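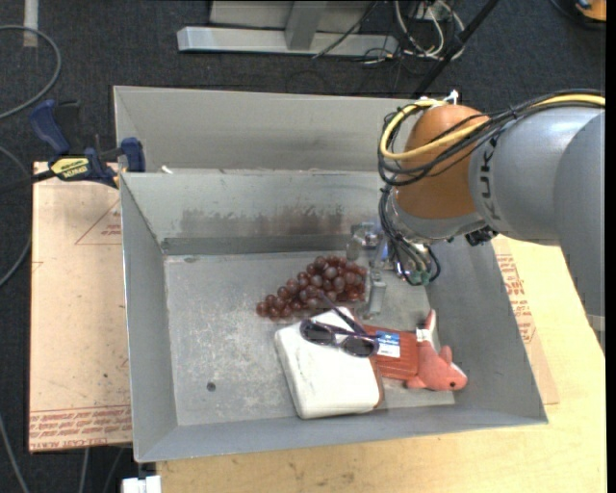 A gray metal bin on a wooden tabletop, with a KUKA arm reaching in from the right.

Home | About Us | Newsroom | Careers | Contact

Pastwood to Add Second Shift and Training Room at Petrauskas Street Site

Feb 21, 2020

Pastwood, a maker of storage and sorting equipment for small factories and repair shops, will add a second shift at its Petrauskas Street site and open a training room for new hires. The changes will bring 60 new jobs and raise the number of people employed at the site to 173.

Hiring for the first group of positions begins this month. Openings include press operators, welders, shipping clerks and two shift supervisors. The second shift will start in July and will run from mid-afternoon to midnight.

"We have been turning down orders because we could not promise delivery dates," said Jianguo Yao, general manager of Pastwood. "Our customers are mostly small businesses. If they wait three months for an order, that hurts them. A second shift is the simplest way to fix it."

The training room will be built in the former parts office on the ground floor. It will have space for two classes at a time and will be used in the evenings for courses run by Udemik, a local provider of adult education. Employees may take courses in blueprint reading, basic math, forklift safety and workplace English at no charge. Pastwood will pay regular wages for the first 100 hours of class time for each new employee.

"Many of the people who apply here have good hands and no certificates," said Yulan Li, who will manage the training program. "They should be able to get those certificates without giving up a paycheck."

Pastwood has also signed a supply agreement with Trilico, which will deliver coated sheet steel to the site twice a month. Until now the company has bought steel in smaller lots from several sellers. The first order under the agreement is for 1000 sheets.

Work on the training room includes new lighting, a ramp at the side entrance and repairs to the parking lot. The side entrance will be closed during construction, and visitors should use the main door on Petrauskas Street. Customer pickup hours will stay the same.

Applications for all positions are available at the front office and on the Careers page of the company's website. Previous factory experience is helpful but is required only for the supervisor jobs.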